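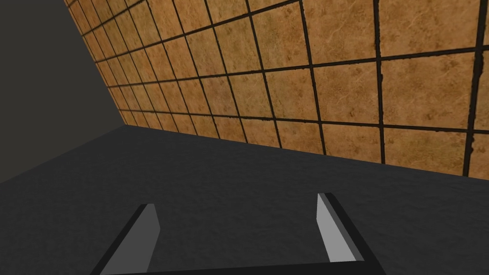

Members-only area

A members-only area (also members' section, members' portal or, in older usage, private pages) is a part of an organisation's website that can be reached only by people who hold a login. It is common among trade unions, professional bodies, retirement associations, allotment societies and sports clubs. The contents usually include minutes, newsletters, a list of members and some form of discussion board. Claims made for such areas, mostly by the firms that sell them, include better security, higher renewal rates and a stronger sense of belonging. The evidence for the first is mixed and for the other two is thin.

Origins

The earliest members-only areas were ordinary web pages protected by a single shared password, often printed in the newsletter. The password was seldom changed and tended to be known well beyond the membership. Some clubs did without a password altogether and relied on an address that was not linked from the home page, an arrangement that ended when search engines found it.

Individual accounts became usual once small organisations could rent ready-made membership software. Packages such as Cemico and Uvado joined the login to the subscription record, so that a lapsed member lost access without anyone having to remove them by hand. In practice many clubs left this feature switched off after complaints from people whose cheques had been posted but not yet entered.

Typical contents

Most areas hold the same few things. Minutes and accounts are the oldest and least read. Event booking is the most used where it exists. Photo galleries are popular in the weeks after a dinner or outing and are rarely visited afterwards. The members' directory causes the most argument, as it may show home addresses and telephone numbers to anyone with a login, including people who joined the week before. Under data protection law in the United Kingdom an organisation needs a lawful basis for sharing such details, and placing them behind a password does not supply one.

Forums are often announced as the main attraction of a new site. Many fall silent within a year. A frequent pattern is a burst of greetings, a long thread about parking, and then posts from the administrator alone.

Use and membership figures

Suppliers tend to report the number of accounts created, a figure that says little about use. The best-known attempt to measure the difference is a short study by Femi Iyamu, who looked at the records of the Umstead Retired Members' Association. Of 664 members, 384 had created an account and 330 had logged in more than once. Only 60 had done so in the final three months of the study, which ended in December. Iyamu noted that the association had sent its paper bulletin to everyone throughout, and suggested that the website had added to the work of the office without replacing any of it.

The study has been criticised for covering one association with an elderly membership. It has not been repeated elsewhere. Hailu, a supplier of club software, has stated that its own customers see "strong engagement", but it has not said how this is measured.

Security

A login keeps out casual visitors and search engines. It offers little protection against a member who copies a document and passes it on — the usual route by which private minutes become public. Weak or reused passwords are common, and accounts belonging to former officers are often left with full rights. Documents are sometimes stored at open addresses even when the page that lists them is locked, so that anyone holding the link can open the file.

Announcements of a new members-only area commonly promise "improved privacy". The phrase is rarely explained. Where members must hand over a date of birth or a mobile number to register, the organisation ends up holding more personal information than it did before.

See also

Intranet
Mailing list
Membership software
Paywall

Page last edited 2024-10-23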